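Greline

Greline is a demonstration-recording kit for teaching manipulation tasks to robots, developed and sold by the Grevbridge firm Soler. It consists of a head-worn camera, a belt-mounted recorder and a desktop program called Esik, which sorts and labels the recordings. The kit is intended for laboratories and small manufacturers that train two-armed robots on household work but do not want to drive the robots by hand for every recording. It was released on 27 June 2019.

Background

Soler began as a supplier of cable harnesses and camera mounts for industrial arms. Work on Greline was started by Vega Cabello, an engineer at the firm, after customers asked for a cheaper source of training material than joint-by-joint teaching. Her first version used two cameras on a fixed stand. The stand was dropped early on, as it had to be moved and realigned for each new room, and the camera was placed on the wearer's head instead.

The name covers the hardware only. Esik is licensed separately and can also read recordings made with the older stand.

Hardware

The camera sits on a padded band above the eyes and is tilted downwards, so that the hands and forearms stay in view during normal table work. A single cable runs down the wearer's back to the recorder. The recorder weighs 439 grams with its battery fitted and has 2 buttons, one to start and stop a recording and one to set a marker within it. The camera band weighs far less and is adjusted with a ratchet at the back.

No gloves or finger sensors are used. Hand position is estimated from the video by Esik after the session. Soler gives two reasons for this choice: gloves alter the way people grip small objects, and bare hands make it simpler to record people who have had no training with the equipment.

The battery is removable and can be charged either in the recorder or in a separate cradle. Exposure is set automatically, although it can be locked from the recorder's menu where windows or polished surfaces cause it to drift.

Task library

The kit is supplied with a library of 411 written task cards. Each card names the objects required, the starting layout and the condition that ends the task. Cards are grouped by room and by whether they call for one hand or both. Wording is kept short, and the order of movements is left to the wearer unless safety requires otherwise.

Electric kettles appear in a large group of kitchen cards. The object is regarded as a useful test for several reasons: the body is often reflective, the handle is to one side, and the kettle has to be set down on its base within a small tolerance. Many of the cards ask for one hand on the handle and the other against the body.
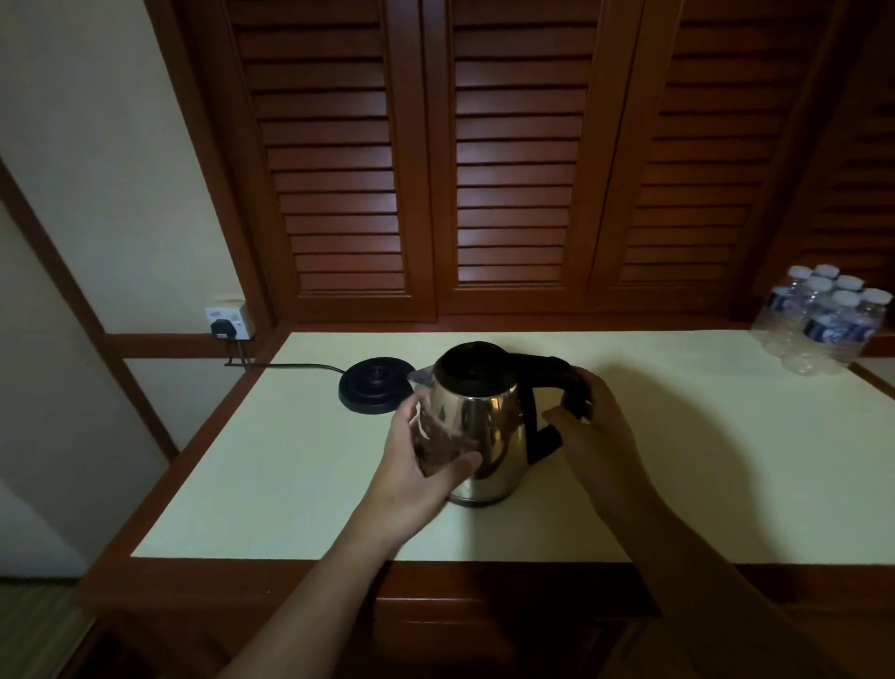

Two-handed hold on a stainless steel kettle, with the power base behind it to the left.

Mirror-like surfaces are a known difficulty for the hand estimator. A reflection of the palm can be taken for a second hand, and the program then places an extra set of finger joints on the metal. Esik rejects most of these by checking that each hand is joined to a forearm, but doubtful passages are flagged for a person to review.

Kettle cards are normally recorded with the kettle empty. Cards that involve pouring are listed in a separate section and require a tray.

Software

Esik divides each recording into segments such as reach, grasp, lift, place and release. Boundaries are proposed by the program and may be moved by the user. Segments in which the hands are in view but hold nothing are kept by default – they are used as examples of the resting posture between actions – and can be left out at export. 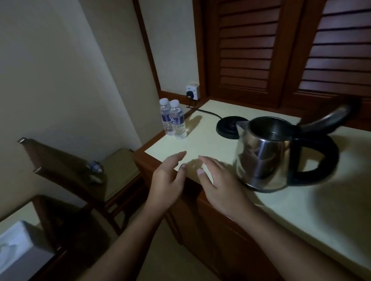

Licensing and reception

Esik is licensed per workstation, with a limit of 4000 stored recordings on the standard licence. An extended licence without the limit was added in October of the same year. Recordings remain the property of the customer.

Early users found the band comfortable for long sessions but criticised the cable, which could catch on chair backs. A clip was later added to the belt. The lack of force data has also been raised, as video alone does not show how firmly an object is gripped. Soler recommends that grip force be tuned on the robot itself.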